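Cable Storage in Shared Workrooms
Orest Kravets and Ilze Jaunzems, August

4.2 Loose cables on work surfaces

In the Worton rooms, thin cables were the items most often left without a fixed place. Of the 613 items in our list, 200 were cables, and most of them were kept on tables during the working day. We call a cable "loose" when it is not wound, tied or hung. Figure 7 shows a thin black cable of this type on a brown wooden tabletop. A long, gentle arc leads into a group of small loops which lie close together, and the larger bends reach almost to a green plastic object on the right.
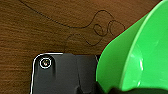 Figure 7. Loose black cable on a wooden tabletop, with tangled loops near a green plastic object.

We separate two conditions, following the scheme of Hordiienko and Laizer. In an open bend the cable does not cross itself, and a person can usually straighten it by pulling one end. In a closed group several loops overlap, and pulling may make the knot smaller and harder to open. For this reason the users were asked to lift the loops apart first, and only after this to wind the cable by hand. Thickness was recorded separately, as thin cables keep small bends for a long time after storage.

Contact: O. Kravets, Fistwood | © The authors | Back to top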